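Small parts on open shelving: bins or no bins?
Forum > Storage and Racking

drorarex62
We keep loose parts on a yellow rack, black blocks on the top surface, cartons on the tier under it. Molded parts wait in a white tray on the carpet. 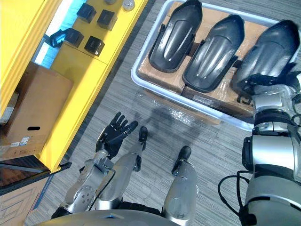
My question is whether the small stuff should go into dividers. I'd like one size throughout.

selimon_8
Dividers, yes. Label the front lip.

espinoza219
Disagree. Dividers slow picking. Get the tote off the floor first.

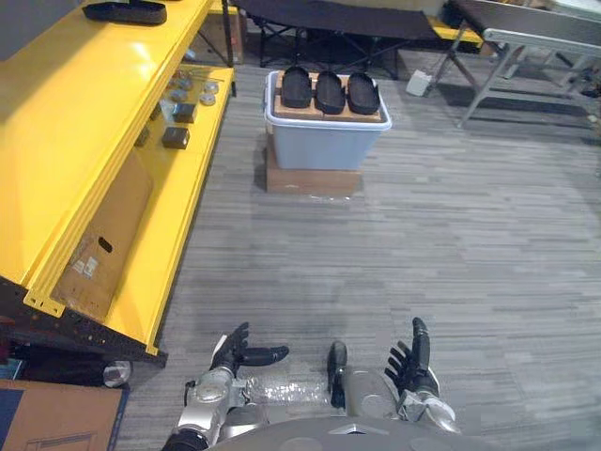 Blue tote on a carton, board across the top

drorarex62
Tote moves in December. Dividers stay on the list.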